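**2021年10月11日 工作间记录,皂液涂装,第二轮**

上周那批试板全干透了,今天一进门就先去摸。太好了!真的,桦木胶合板用皂液擦出来的手感我想多写几句,怕过几天忘了那个劲儿。粉粉的,有点像洗得很旧的棉布,光从侧面打过来几乎不反。跟硬蜡油那组放在一起,油的那组发黄,暖是暖,可桦木那种淡淡的米白一下就没了。

先把配方抄清楚,上次写在牛皮纸上,差点被 Garnet 拿去垫胶罐。

| 编号 | 皂片(克/升水) | 遍数 | 备注 |
|---|---|---|---|
| A | 59 | 3 | 稀,好擦,第一遍吃得很快 |
| B | 59 | 5 | 同一锅液,多两遍 |
| C | 72 | 3 | 放凉后像稀酸奶 |
| D | 72 | 5 | 同上,最后一遍略留白 |

皂片是 Kerka 的,无香,无增白剂,买的时候看清楚,他们还有一款加了羊毛脂的,包装颜色几乎一样。水用的蒸馏水。咱们这儿自来水硬,上一轮试板上那层灰蒙蒙的东西我现在基本认定是皂垢,换了水以后一块都没出现。

做法:水烧开离火,皂片分几次撒进去慢慢搅,别打泡,盖上盖子放一夜。第二天再搅一次,结块的用手捏开。板子先砂到180,湿布擦一遍起毛,干了以后用220顺纹轻轻走一趟,然后上液。用海绵,量要大,让表面湿着几分钟再把浮在上面的收掉。等干,再用细砂轻带一下,再上。最后一遍干了以后拿棉布使劲搓,搓到胳膊酸为止,光泽就是这时候出来的。

结果

A 最素,几乎看不出做过东西。滴水试验:水珠坐了一小会儿就摊开,擦掉之后有一圈浅印,第二天还在。

B 是我的最爱!比 A 只多两遍,手感却像换了一块料。水印也有,淡很多,拿湿海绵蘸点原液抹开,干了就找不着了。

C 比我想的差。浓度上去以后第一遍吃不进去,浮在表面,砂的时候糊砂纸,而且越往后越滑,滑得有点腻。搓布的时候能感觉到在搓皂,没在搓木头。

D 不用多说,C 的毛病加倍,角落里有白色积皂,得用牙刷蘸热水刷。不过黑咖啡滴上去十分钟,D 擦完留下的痕迹是四块里最浅的。这点要记一笔,别因为难看就把它全否了。

另外试了红酒和橄榄油。红酒没有悬念,四块都留印,桦木颜色这么浅,躲不掉。橄榄油倒有意思:A 上面的油斑用热皂水刷两次就退了大半,因为木头孔隙没有被封死,进得去也出得来。丹麦那边老桌子几十年就这么刷着用,越刷越白,现在我信了。

下面说切边,今天一大半时间都花在这上头。

胶合板的面好办,边难办。面是一张旋切单板,纹理一个方向;边是一层顺纹一层横纹叠着,横纹那几层等于端面,吸起东西来像喝水。皂液上去,端面的层先变深,顺纹的层慢半拍,刚擦完的时候条纹对比强得吓人,我第一反应是坏了,洗坏了。结果放到中午回来一看,条纹又收回去了,只比裸板清楚一点点,特别好看,像铅笔画的线。所以给自己的提醒:切边没干透之前不许下结论,也不许补砂!上次就是中途手痒补砂,砂出一个浅坑。

切边的砂法也改了。以前跟面一样砂到220,这次停在180的两块和砂到320的两块对比,320的明显匀。端面砂得越细,吸得越少,跟顺纹层的差别就越小,道理很简单,可我以前一直偷懒。块状砂,别用手指裹砂纸,手指会把软的层掏下去,硬的胶线留在那儿,摸着一棱一棱的。

小件的内角和开孔最费事。孔的内壁全是切边,海绵塞不进去,我用棉签和一根缠了布条的竹筷子。孔口要先倒一点点圆,锋利的棱存不住皂,一搓就露白。朝上的唇边同理,那是手最常碰的地方,我会在那里单独多搓一会儿。

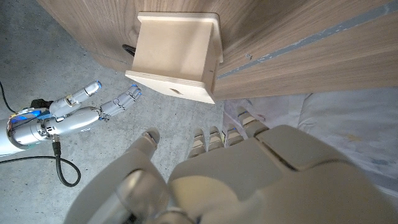

Rosalba 不同意我对切边的结论。她说320太细,皂液进不去,头一个月漂亮,等洗过几次以后切边会比面先变灰;她宁可停在220,第一遍用热的稀液,让它喝够,后面再正常走。她还说做厨房的东西要按第五十次擦洗来选工艺,不能按第一天的样子选。

我觉得她这话有道理,至少得测。我那两块320只洗过一次,没资格说耐久。于是临时加了 E 和 F:都用 B 的浓度和遍数,E 切边320常温液,F 切边220、头遍热液。热液温度没讲究,手背碰着烫但受得住。两块并排放窗台下,每天用湿布擦一回,谁擦谁在板背面画一道铅笔。麻烦路过的各位顺手擦一下,画上就行。

F 的头遍已经上了,吸得真快,切边那几层咕咚一下就没了,我补了三次液才把表面维持在湿的状态。起毛也比常温的厉害,预计明天那道轻砂要多花点工夫。

关于板材

这轮全部用 Rollitz 的桦木板。上一轮混了两种来源,有一块的芯层里有补片,补片那一小截吸皂的速度完全不一样,干了以后是一个淡淡的椭圆影子,砂也砂不掉。做白色涂装藏不住任何东西,选板的时候切边一圈都要看,有空洞的放一边留给夹具用。Morena 问过空洞能不能补,能,木粉拌白胶,可皂液不咬胶,补过的地方会亮一小点。我拿废料试了一个,侧光下很显眼。如果非补不可,削一条同料的薄片塞进去,纹向对好,比木粉强得多。

胶也一样!组装时挤出来的胶别用湿布抹,抹开了看不见,一上皂全现形,一片一片发亮的手印。等它变成橡皮状再用凿子挑掉。内角先贴美纹纸,组装完撕掉,干净得很。这条是血泪,Wisetti 那个香料架的样件就是这么重做的。

五金:别用普通铁钉。桦木单宁少,比橡木好得多,不会一夜之间出一圈蓝黑,但皂液带碱又带水,裸铁还是会锈,锈水顺着纤维走。Makis 翻出来一盒不锈钢的小螺丝,头很小,够用。橡木那边完全不用想,我丢了一小团钢丝绒在湿橡木上,下午就黑了,照理说该早知道,但亲眼看它变黑还是很过瘾。

给 Guerra 的建议

他们店里要的是小面积的壁挂件和一张分餐台。我的想法:壁挂件用 B,手感和颜色都对,又不怎么沾水。分餐台别用皂,除非他们愿意每周刷一次,开店的人哪有这个时间。台面我倾向白色硬蜡油,加了白颜料的那种,能把发黄压住一些。跟 B 放在一起会有色差,Agustina 看过之后觉得可以接受,台面和墙面本来就不在一个光线里。我还想再拿一块白油的大板去他们店里的灯下看一次,工作间的灯太冷,什么都显得比实际白。

保养说明也得写一张给他们,趁热先打个草稿:

- 平时湿布擦,拧干,顺纹。
- 脏了用同一款皂片化的温水擦,擦完不要用清水冲,留着那层皂。
- 别用洗洁精,会把皂脱掉,木头发涩。
- 起毛了就干后用细砂轻轻带一遍,再擦皂水。

第二条一定要加粗,大家都习惯最后过一遍清水。

还有几件零碎

皂液放到第五天会不会坏?锅里剩的那半锅今天闻着没问题,面上结了一层皮,挑掉继续用了。留一小瓶在架子上,贴了标签,下次闻闻。

细砂纸只剩一盘,已经写在门后的单子上。

棉布用完摊开晾,皂液的布没有自燃的问题,可硬蜡油的布有!两种布千万别混在一个桶里,油布照旧泡水进铁桶盖盖子。今天在水槽边看到一团,分不清是哪种,我按油布处理了。

想试还没试的:皂液里加一点白颜料;先上一道稀碱水再上皂,老做法,针叶木常用,桦木上不知道会怎样;还有松木,抽屉底剩了几条,边角料正好。碱水那组得戴手套和护目镜,等 Garnet 在的时候一起做,她以前刷过地板,比我有谱。

E、F 先擦到十二月再看。B 那块我拿到办公桌上当杯垫了,每天放热茶,杯底故意不擦。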